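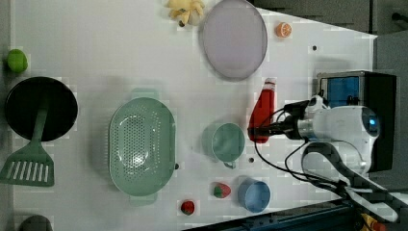 The Seam Comes First

How soft play food is cut, filled and tested
May 20, 2023

A stuffed tomato has one job in the test lab at Laravach, and that is to stay closed. The sample is held by two clamps, one on each side of the seam, and pulled until the reading reaches 75 newtons. It stays under load while a technician looks along the stitch line for gaps. If filling shows, the batch goes back to the sewing floor.

Cerosero, which has made play food in Laravach for most of its history, moved from wood to textile in stages. The reasons were ordinary. Cloth ships flat until it is filled, weighs less, and makes less noise when it lands on a kitchen floor. It also brings a class of faults that a turned wooden pear never had: seam slip, fiber migration, dye transfer and slow drying after a wash.

Most of these start with the cut. Felt has no weave, so a panel can be laid in any direction, but it thins when pulled around a tight curve. A carrot needs two panels and gives little trouble. Anything with a neck is harder. The curve reverses where the shoulder meets the neck, and the seam allowance has to be clipped there so the piece will turn right side out. Clip too deep and the seam opens under load. The allowance at Cerosero is 5 millimeters, reduced at the shoulder only, and the thread is a bonded polyester at a short stitch length.

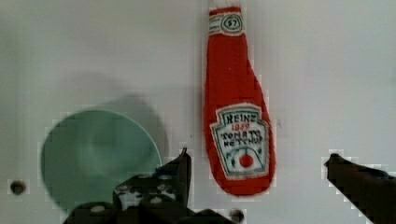

A red fabric ketchup bottle. The change from body to neck is where the pattern maker spends the most time.

Filling is weighed. The older practice was to fill by feel, and returned goods from the Kerkumura warehouse showed what that meant: pieces from the same carton differed enough that buyers thought they had received two models. Each shape now has a target weight and a closing seam placed on its straightest edge. The closing seam is still sewn by hand on the smaller pieces and remains the most common point of failure.

Dye is the second concern. Reds are the worst, on felt as on most cloth, and the shade used for tomatoes and peppers was reformulated in January after a run marked a white test cloth. Samples are rubbed dry, rubbed damp, and soaked. The rub test runs to 600 strokes, with a check at 300. A mark at the first check ends the test.

Outside work is done by Mohmand, a small test house that takes production samples without notice. Its reports are short. They list the load, the point of failure if there was one, and the lot number – nothing about how the piece looks.

Washing is left to the end because it undoes the most. A piece that passes every dry test can still come out of the machine with its filling gathered at one end. Loose fiber clumps; fiber needled into a light batting holds its place better but costs more and gives a flatter shape. Cerosero uses batting in the bread and loose fill in the fruit, and the care label on the fruit says surface clean only.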